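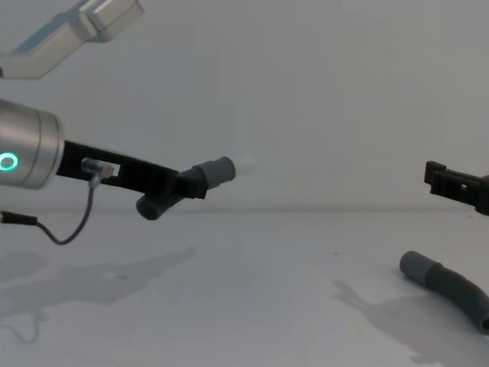 El codo y la manguera

Raphaël Guérin lleva desde septiembre intentando que dos brazos robóticos hagan algo que él hace en lo que tarda en bostezar: meter una manguera en un codo. El taller se llama Sutley, se comparte entre gente que paga una cuota y gente que debería pagarla, y huele a café y a estaño. Cuando llego, Raphaël me enseña primero la hoja de gastos. Es un detalle que agradezco, porque en este mundillo lo habitual es que te enseñen primero el vídeo.

El proyecto tiene nombre, cómo no. Se llama Miranda y aspira a montar los conductos de un extractor de humos para bancos de soldadura, el Grimilum, que el propio taller diseñó y que vende en tiradas muy cortas. Cada unidad lleva codos de color gris oscuro, tramos de manguera acanalada y bastante paciencia. La parte electrónica ya se monta a mano y nadie se queja. La de los tubos sí, sobre todo cuando hace frío y el material se pone terco.

Sobre la mesa, el brazo izquierdo sujeta uno de los codos por la unión de las dos bocas, con una pinza negra, larga y plana. La manguera descansa delante, curvada, con el manguito liso hacia el centro. El otro brazo tendría que cogerla y llevarla hasta la boca abierta. Dicho así parece poca cosa. El diámetro es parecido, la distancia corta, la mesa despejada.

«El codo se deja», dice Raphaël. «La manguera tiene opiniones.»

Y ahí está el problema que los folletos se saltan. Una pieza rígida se coge hoy igual que ayer. Una manguera se tuerce según cómo haya estado enrollada, cede al apretarla y empuja de lado cuando se la dobla. Una persona corrige con la muñeca sin enterarse. Para Miranda, cada corrección es una tarde de ajustes, y las tardes de ajustes no figuran en ninguna ficha técnica.

Los números, entonces. Los brazos son de segunda mano, comprados a Merwood, un revendedor de maquinaria que los entregó sin manuales y con una sola caja de tornillos. Las piezas a medida, entre pinzas, soportes y cableado, suman 2.486 euros. Otros 700 se fueron en una primera versión de las pinzas que hoy sirve de tope para la puerta. Raphaël había previsto 2.000 para todo ese capítulo. Le pregunto por sus horas y cambia de tema – con bastante elegancia, eso sí – para hablarme de la forma de las mordazas.

De eso habla bien. Las primeras eran cortas y paralelas, y apretaban el codo por una de las ramas, que se ovalaba. Las actuales lo abrazan por la unión, donde la pieza es más firme, y dejan libre la boca. La barra larga aleja el cuerpo del brazo y le da sitio al compañero para acercarse. Es una buena solución. También alarga la palanca, y cualquier holgura de la muñeca se multiplica en la punta, cosa que él mismo reconoce antes de que yo la mencione.

Rosine Chauvin, que monta los Grimilum desde el primero, observa todo esto con menos ternura. Se ofreció a medir su propio trabajo y el resultado está escrito a lápiz en la pared del fondo del taller: cinco minutos por equipo, tubos incluidos. «Si me compran una abrazadera mejor, lo dejo en cuatro», me dice. Nadie ha comprado la abrazadera.

No quiero ser injusto. Raphaël ha aprendido mucho, y hay quien se gasta lo mismo en una bicicleta que usa dos domingos. Si Miranda se presentara como una afición cara, yo no tendría nada que objetar. Pero en el plan que circula por Sutley se habla de «liberar capacidad de producción», y con las ventas actuales esa capacidad sobra. Pregunté qué haría Rosine con el tiempo liberado. La respuesta más concreta que obtuve fue que podría vigilar los brazos.

La siguiente prueba consistirá en fijar la manguera a una cuna con la curva ya dada, de modo que el manguito quede siempre en el mismo punto. Puede que funcione. Alguien tendrá que colocarla en la cuna, claro, y le pregunto a Raphaël cuánto se tarda en eso. Todavía no lo ha medido.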